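Limescale, part two: the kettle, the shower head and the hairbrush

August 20, 2025

The first part of this, back in January, dealt with the boiler and got more email than anything else I have put on here. Most of it asked about smaller things, so these are my notes on the small things.

Our water comes off chalk and is hard by any scale you care to use. I test it with strips, which are crude but repeatable. The strip goes to its darkest band every time, so all I can say is that we are at or above the top of its range. A drop test would give a proper figure and I keep not buying one.

Kettle first. Scale in a kettle is mostly calcium carbonate, and it forms when the water is heated and the dissolved bicarbonate breaks down. Citric acid removes it. I use 12 grams in half a litre of cold water, warm it without boiling, and leave it for 90 minutes. Boiling is a mistake with citric acid. At high temperature you can end up with calcium citrate, a hard white deposit that is worse to shift than what you started with. I did this once to a Dornia kettle and the element never looked right again.

Vinegar works too, but it is slower and the smell stays in the plastic. Melati Kusuma wrote in to say she uses it for everything and has had no trouble. Her kettle is all steel, and I think that explains it.

The shower head is a Gidudow, the square one with rubber nozzles. Rubbing the nozzles with a thumb clears the outer crust, but the flow was still down. I measured it with a bucket and a watch before and after. Before, the bucket took 80 seconds to fill. After an hour in citric acid with the head unscrewed and fully under, it took 52. The mesh filter in the hose joint accounted for a good part of that, I suspect, as it came out more grey than metal. I should have cleaned the two separately and timed each. Next time.

Do not put chrome in acid overnight. The plating on the collar of our old Purba mixer went dull in patches, and that does not polish out.

Then brushes, which I had not expected to write about. Hard water and soap make a grey film, calcium stearate for the most part, and it collects wherever there is something fine for it to cling to. Hairbrushes are very good at this. Add hair and whatever styling product is in use and it becomes a felt at the base of the bristles. 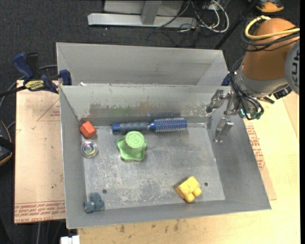 Round brush, blue head, in the metal bin with some other bits.

Acid alone does little for the film, as the fatty part needs a detergent. My order is as follows. Pull the hair out with a comb. Soak the head in warm water with a little washing-up liquid for 11 minutes — the number is only how long the radio bulletin and weather take. Work an old toothbrush along the rows, rinse, then a short dip in weak citric acid and rinse again. Dry it head down. Keep water out of the handle if there is a join, and leave wooden brushes out of the soak altogether.

I tried the Jirel descaling sachets as well. The label lists citric acid and a dye. They work exactly as well as citric acid and cost a good deal more.

Still to do: the iron, the toilet cistern and the washing machine drawer. The cistern has a float valve that sticks, and I want to take it apart before deciding whether scale is to blame — the washer may simply be old.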